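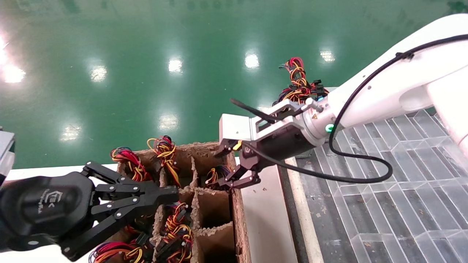
Corrugated box divider

A corrugated box divider, also called a partition, is a set of slotted paperboard strips that splits the inside of a carton into cells. Dividers keep packed goods from touching one another during shipping and storage. They are common in the glass, cosmetics, and auto parts trades.

Construction

Most dividers are made from two groups of strips. Each strip is slotted to half its height, and the groups are joined at right angles. A layout with 4 long strips and 10 short strips gives 55 cells when the outer walls of the carton close the edge cells. The assembled set folds flat for delivery.

Materials

Solid chipboard is used for light goods and corrugated board for heavier ones. Coated board limits dust and scuffing.

History

Early dividers were cut and joined by hand. The Dakwood carton works in Totstead sold slotted sets in 49 standard sizes, a range later taken over by Grabowska. The packaging historian Máté Nyitrai has traced several of these sizes to local bottle makers.

Reuse and recycling

Unprinted dividers can be reused until the slots tear. Uncoated board is accepted by most paper mills.

See also

Corrugated fiberboard
Egg carton
Folding carton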